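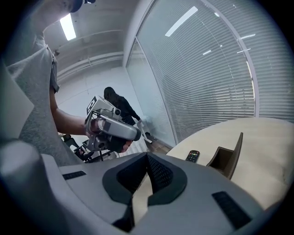
Grey shirt, dark cap, a working afternoon.

Jul 23, 2019

I promised in June that I would write something on letters, and then I did not write it. My English is good enough for work and for the shops in Sandenville, but a letter in English still takes me a whole evening. In my own language I can finish one while the rice is cooking. So I kept putting off the post as well as the letters.

When I moved here I had a plan to write to my aunt every month. I kept the plan for one winter. After that we changed to telephone messages, like all families, and now I have many small pictures of her cat and very few sentences from her. I don't complain about the cat. But when I look for something she told me two years ago, how to keep the basil alive or the name of the man who repaired my grandfather's boat, I can't find it. It is somewhere between the birthday wishes and the thumbs.

The old letters I can find in one minute. They are in a biscuit tin, in order, and I know them by the paper. The blue thin ones are from the time she lived near the port. The ones with lines are from later, when her eyes became weaker and she needed the lines to stay straight.

My teacher at the evening class, Bríd Fahy, asked us to write one real letter and post it. It should go to a person who exists, with a stamp. Most of us groaned. I wrote to Mayuree Prasertsri, who shared a room with me in my first year here and then moved to Tundirano for her husband's job. We had not spoken for a long time and there was no quarrel behind it. I told her about the new bus route, my neighbour's lemons and the bakery, Guérin, which has changed its bread and in my opinion not for the better. It came to four pages. Bríd corrected only the address, where I had put the postcode in the wrong place, and she said the rest was between me and Mayuree.

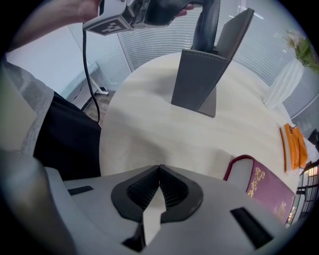
The answer came after nearly three weeks, and I had stopped looking in the letter box by then. Mayuree writes with a very round hand and she presses hard, so you can feel the words on the back of the page. She remembered things about our kitchen that I had forgotten completely, for example the drawer that opened only if you lifted it. I read it two times standing up and then once more with tea. I wanted to keep it apart from the bills, and I thought first of something upright in dark grey felt, like the organizer on the round table, but a letter that stands in the open gets dusty and somebody puts a pizza menu in front of it. So it went in the tin with my aunt's.

There is the question of paper too. I bought a pad from Daltari because it was the cheapest, and the ink goes through to the other side, so I can use only one side of each sheet. If you know a better one which is not expensive, please tell me in the comments. I prefer cream colour, no lines, and a size that folds once for a normal envelope.

I have started the next letter to my aunt. I am at the part where I ask about the boat man.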